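Wonby Forum > Motion planning > Wall cabinet approach, planner thinks the door is still shut

tidewrack
Posted in August
I'm running Irka on a simulated kitchen, with Yuan doing the planning. The task is to open the wall cabinet and then move the gripper into the opening. The opening part is fine. The second plan fails with "start state in collision" on 86 of 626 runs. The wrist camera view from one of the failed runs is below.
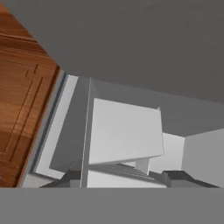

I've padded the finger meshes by 2 mm and tried 3 different seeds per run. Neither made any difference. The controller reports no contact at all, so I think the planner's copy of the world is out of step with the simulator.

Haiyan Cui
Are you updating the door joint in the planning scene after the pull? Yuan reads the articulated joints once at load. If you don't push the new angle yourself, it plans against a closed door.

tidewrack
I push it once, when the grasp is released. Same code for the drawers and those have never failed.

kelpline
I'd take the padding off before anything else. With fingers that thin, 2 mm on each side matters when you are working close to a cabinet front. Compare this one, from the same kitchen:

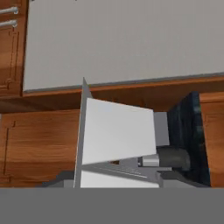 Replies 5 to 8

Ximeng Ren
I don't agree with kelpline. Padding would give you failures near any surface, and the drawers would show it too. A drawer stops when you let go. A hinged door with low damping carries on swinging, so the angle pushed at release is already old by the time the second plan starts.

kelpline
Depends what damping he has set. The default in Jevlow's cabinet models is quite high.

tidewrack
I had set it to zero on the doors months ago for a different test and left it there. I now read the joint just before the second plan and push that value. Failures are down to 3 from 626. Padding is still on.

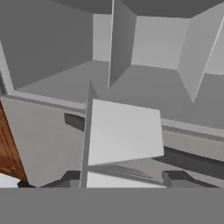 Wrist camera, wall cabinet open, gripper in front of the shelf.

Haiyan Cui
Good. I would still put the damping back. Reading the joint late only helps if the door has settled, and the plan itself takes time to run.

kelpline
Fair enough on the door. I'd still like to see the 3 that are left with padding off before ruling it out.

tidewrack
Will run them tonight with damping restored, once with padding and once without, and post the logs.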